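Kukmont Community Kitchen - Frequently Asked Questions

Who may use the kitchen?
Any resident of Madville aged 16 or older may reserve a session. Groups of up to 40 persons are accepted on weekdays.

May I leave food in the building overnight?
Yes, on the shelves marked for members. Food must be kept in a closed container that bears your name and the date. Unmarked items are discarded each morning.

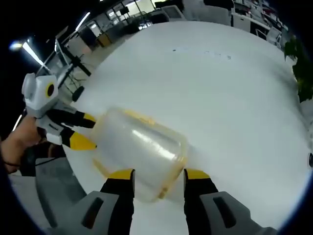 What does a session cost?
Members pay no fee for the first 2 hours. Other residents should consult the rate sheet at the front desk.

How do I cancel?
Call the office at extension 2915 by noon on the day before your session. Late cancellations are charged in full - this applies to members as well.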